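Comparing Two Grippers on a Two-Arm Bench
Final Project Report, Robotics Lab Course
January 19, 2021

Summary

We compared two parallel grippers, which we call Leda and Virk after the names on our build files, on a set of small pick-and-place jobs. Both grippers ran on the same pair of arms with the same controller program, Kadness. We also changed the position of the wrist camera partway through. Virk did better on thin round objects and Leda did better on soft-walled ones. The camera position made more difference than we had planned for, and a good part of this report ended up being about that.

1. Background

The course asks each team to pick one part of the bench and test it against something else. The previous team had left notes saying that most of their failed picks came from the fingertips, and that they had run out of time to try other ones. We started from those notes.

Leda is the gripper that was already on the bench. It has flat fingers and a long stroke. Virk is a shorter gripper that we assembled during the first part of the term. Its fingers have a shallow groove cut along the inside, meant to center a pen or a rod as the fingers close. The two use the same motor and the same mounting plate, so a swap means four screws and one connector.

2. Setup

The arms are mounted at opposite corners of the work surface, which gives them a shared area in the middle and keeps their elbows apart most of the time. We put blue tape down in a grid so that objects could go back to the same place between trials. The grid is not perfectly square. We laid it by eye along a yardstick, and the outer lines drift. That did not affect the results, as the controller does not use the tape for anything. It is only there for the person resetting the table.

Video was recorded at 1080 lines from an overhead position. The wrist camera runs at a lower setting to keep the delay down. Early on we tried the wrist camera at 1080 too, and the arm visibly lagged behind its own picture during the last part of each approach.

Kadness is a small program that reads a list of poses, moves both arms through them, and checks the wrist camera before each close. It was written for a single arm. Getting it to handle two took longer than building the gripper. The main problem was that each arm waited for the other to report that it had stopped, and sometimes neither one did. We fixed this by giving one arm priority and letting the other wait at a parked pose above the table.

3. Tasks

We used three tasks:

Task A. Lift a marker out of a plastic cup and hold it upright.
Task B. Hold a marker with one arm while the other arm closes on the cup.
Task C. Move a folded cloth from one grid square to another.

Task A was the easiest to score. A trial passed if the marker was still upright when the arm stopped. In Task B, the pass condition was that the cup stayed standing and the marker stayed in the other gripper. Task C was added late, after we noticed that everything else we were picking up was hard plastic.

The markers were ordinary felt-tip ones in several colors. We chose them because they are cheap and light, and because a bad grip shows up right away as a tilt. The cup is thin and bends if the fingers close too far.
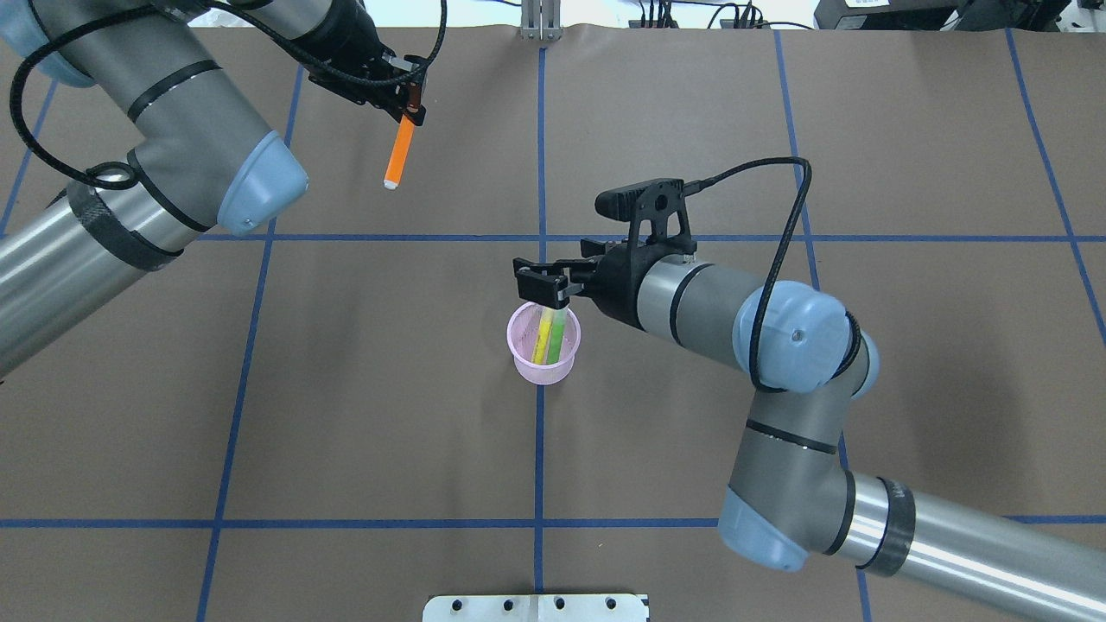

Task B was where the two-arm changes to Kadness got their real test. The arm that has the marker needs to stay well out of the way, and its cable has to clear the joint when it turns. We had to reroute the cables twice. In the first routing the loop was too short and pulled the wrist a little to one side at full reach, and we spent an afternoon blaming the calibration for it. A longer loop fixed the pull but hung low enough to brush the surface, so the final version is tied along the arm and left loose only at the joints.

4. Camera position

The wrist camera was first mounted on the side of the gripper. From there the near finger blocked its view of anything thin, and the check before closing would often report that nothing was there. We moved it to the top of the gripper with a printed bracket named Fikness. The bracket went through 3 versions. The first cracked at the screw holes, and the second held up but let the camera shake whenever the arm stopped quickly. The third is thicker at the base and has been on since March.

With the camera on top, the check before closing worked much better with both grippers. It still has trouble with clear or see-through objects under the bright lights. Turning off the row of lights nearest the bench helped with that, and we ran all scored trials with it off.

5. Results

Each gripper was given 6 scored trials on each task, all with the top camera mount.

On Task A, Virk passed all of its trials. Leda failed 2 of them, both times because the marker rolled between the flat fingers and ended up leaning. The groove in the Virk fingers seems to do what it was meant to do.

On Task B, Leda passed all of its trials and Virk failed 3. Two of the Virk failures were tipped cups. The groove leaves only the finger edges touching the cup wall, and as they press in, the cup turns slightly. In the third failure the fingers came down on the rim.

On Task C the grippers were even. Each failed 2 trials, and each failure was a second layer of cloth left behind. We do not think this task tells us much about the fingers. A different way of approaching the cloth would probably matter more.

6. Problems and limits

Six trials per task is a small number. One more tipped cup either way would change how the table reads, and we would not want anyone to choose a gripper from these results alone.

We did not measure grip force. Both grippers were set to close until the motor current went over a fixed limit, and that limit was tuned on Leda first. It may be too high for Virk. A few practice runs at a lower setting looked gentler on the cup, but we had already begun scoring and did not want to change it in the middle.

The person resetting the table also knew which gripper was mounted. Objects were put back by hand, and small differences in where the cup stood inside its square could have favored one or the other.

7. Next steps

The next team could try a finger with the groove only on the lower half, leaving the upper half flat for cups and boxes. The drawing files for both sets of fingers are in the project folder, along with the current version of the Fikness bracket. The priority setting in Kadness is at the top of the main file and should be checked after every restart, as it goes back to single-arm mode by default.

The spare connectors for the gripper swap are in the drawer under the bench. Two of them have bent pins and still need to be replaced.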